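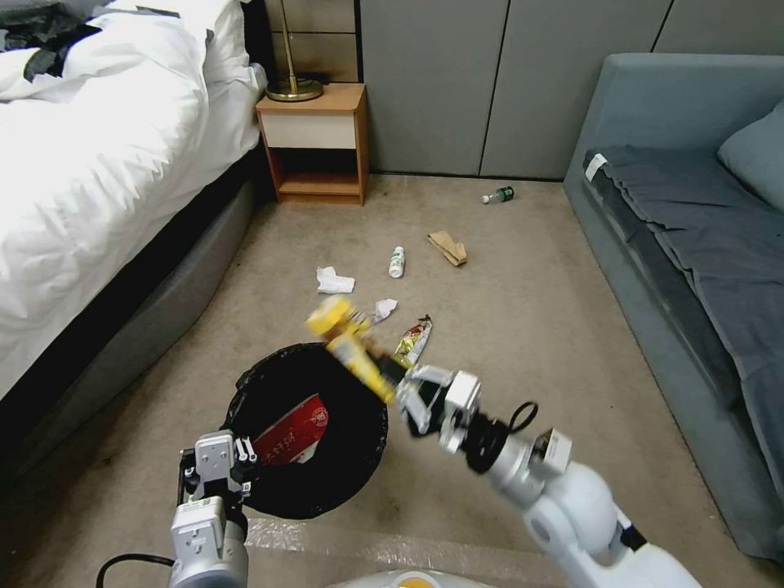
Nyjer going clumpy in the tube feeder

siltmarsh
Posted 23 October 2020

The goldfinches have stopped using my nyjer feeder. It is a Relik tube, the narrow one with slotted ports, and it was busy from January until the end of summer. I emptied it this morning and the bottom two inches had set into a plug. The seed above looked fine. Is it the seed or the feeder? I bought a 20 kg sack in spring and am still working through it.

pewit_west
It's the seed. Nyjer dries out and loses its oil, and goldfinches will leave it alone long before you can see anything wrong with it. Crush a pinch between two spoons over white paper. If it leaves no oily mark, bin the lot. A sack that size is too much for one feeder.

Fenedge
I'd look at the feeder first. A plug at the base means water is getting in and not draining. The older Relik base has no drainage holes, only the ports. I drilled two in mine, 2 mm each. Any wider and the seed runs out.

siltmarsh
Mine is the older base. Spoon test done: faint mark from the sack, nothing at all from the seed in the tube.

pewit_west
Then it's both, but I'd still replace the seed. A faint mark isn't good enough.

Fenedge
Disagree. A faint mark is normal for seed kept in a shed. Mine gives the same and the birds take it. Siltmarsh would be throwing away good food when the fault is a wet tube.

oxbow
Time of year hasn't been mentioned. My goldfinches go off nyjer every autumn while there is teasel and thistle standing, whatever is in the feeder. They come back after the first hard frosts. I wouldn't draw any conclusion from October.

pewit_west
Fair point on teasel, although mine have sunflower hearts in an Isten feeder beside the nyjer and they haven't left those at all. If it were only wild food they'd drop both.

oxbow
They prefer hearts anyway, so that comparison doesn't tell you much.

siltmarsh
There is a lot of teasel along the drain behind us, so that may be part of it. Does anyone use a rain cover? The Swati dome is listed as fitting the Relik tube.

Fenedge
It fits, but it tips in wind unless you shorten the hanging wire. It won't help with rain from the side. Drill the base, wash the tube in hot water with a bottle brush, let it dry completely, and fill it only a third of the way until the birds are back.

pewit_west
Agree with washing it. Mouldy seed is a bigger worry than stale seed. Change the ground under it as well if there are husks building up.

siltmarsh
Base drilled, tube drying on the windowsill. I'll fill it from the sack first and buy a small bag if they ignore it for a fortnight.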